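Etched rings on marble table, refinish or live with it?
Forum: Stone, Tile and Counters

birdale_mb
Posted 7:40 pm
We bought a square marble table secondhand in August, white with gray veining. It now has dull rings wherever somebody set down a glass of lemonade. I've tried dish soap and a baking soda paste, and neither did a thing. The store in Birdale quoted me 241 dollars to come out and hone the top. Is that fair, or can I do it myself?

Kadier
Posted 8:05 pm
Those are etches, so cleaning won't touch them. Acid eats the polish. You need polishing powder, a damp felt pad and patience. A tub is much cheaper than 241 and will do the table several times over.

pullel_stone
Posted 8:22 pm
Powder is fine for one or two spots. For rings all over I'd pay for the hone. People rub one area too long and end up with a shiny patch that looks worse than the ring did.

birdale_mb
Posted 8:51 pm
We keep glasses on ours with no coasters, which I know is the problem. 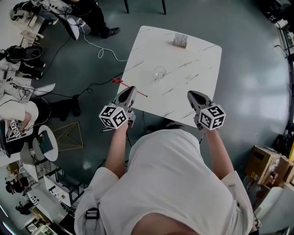

White marble pattern with gray veins, clear glass near the middle.

Kadier
Posted 9:10 pm
Check that yours is real stone first. Plenty of tables are printed to look like marble, and powder will ruin those. Look at the underside – real veins usually carry on through the edge.

Pîrvu
Posted 9:34 pm
I disagree with the hone. Mine was honed five years ago and it etches just as easily, only it shows less. Buy coasters and leave it alone.

pullel_stone
Posted 9:41 pm
Showing less is what she'd be paying for.

birdale_mb
Posted 10:15 pm
Underside checked, the veins go through. I'll try powder on one ring near the corner and post how it went.
Milagros Bustamante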